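Fikholm Documentary Days: Frequently Asked Questions

Before you write to us, please look through the answers on this page. The inbox is read by one person, and she also runs the subtitles.
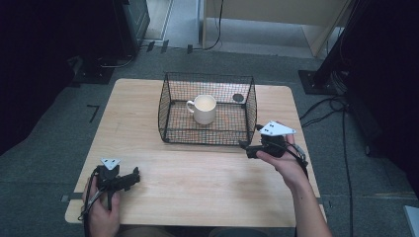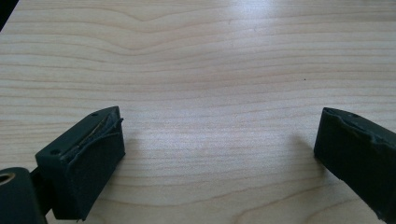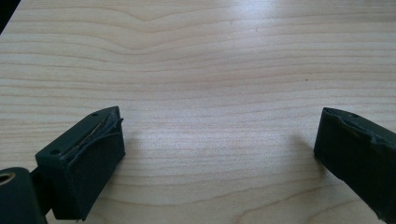 Fikholm, September

When does the program come out?
It is out. The full list went up at noon, was taken down at ten past when we noticed we had scheduled the same film against itself, and went back up before dinner. The version online now is the one to trust.

How many films did you receive this year?
We received 366 submissions, and 144 of those made it past the first round. If yours didn't, a letter is on its way. It is a short letter. We tried a longer one last year and people found it worse.

Who picks the films?
A selection group led by our program director, Guilan Qin. She watches everything to the end credits and expects the same from the others, including the nine-hour one about the canal.

Can I ask why my film was turned down?
You can ask. We send written notes to anyone who ticked the feedback box on the entry form. We don't get into debates about the notes.

Where are the screenings?
There are two venues. The Willell has the big screen and the comfortable seats. The Wamow has the better sound and a pillar. Seats behind the pillar are sold at half price and marked as such on the seating plan, so please don't come to the desk and tell us about the pillar.

Do I need a ticket for every film?
Yes, unless you have a pass. A pass gets you into any regular screening as long as you are in your seat ten minutes before the start. After that your seat goes to the standby line, and the standby line has been waiting a long time and is not in a forgiving mood.

Does the pass cover opening night?
No. Opening night is ticketed separately, as it has been every year, and every year this is our most common question.

What is the Cheng Prize?
Our award for a first feature-length documentary. The winner gets 3,970 in cash and a very heavy object. If you are flying home, talk to us about shipping before you pack.

Are the films subtitled?
Everything that isn't in English has English subtitles. A number of the English-language films have them too – look for the small S next to the title. If there is no S, we don't have them, and we're sorry.

Will the directors be there?
Many of them will. Q&As are listed under each film and last 20 minutes. Please ask a question. A statement about your own film with your voice going up at the end does not count.

Can I bring children?
The morning shorts are fine for ages eight and up. For the rest, check the notes under each title. Our documentaries lean toward land disputes and grandfathers, so boredom is the main risk.

Can I get a refund?
If we cancel or move a screening, yes, automatically. If you bought a ticket for the wrong day, we can swap it up to two hours before the start. If you simply didn't like the film, the bar at the Willell stays open until midnight.

I have press accreditation. Where do I collect it?
At the side desk in the Willell lobby, from 9 a.m. Bring photo ID. A link to your blog is not photo ID.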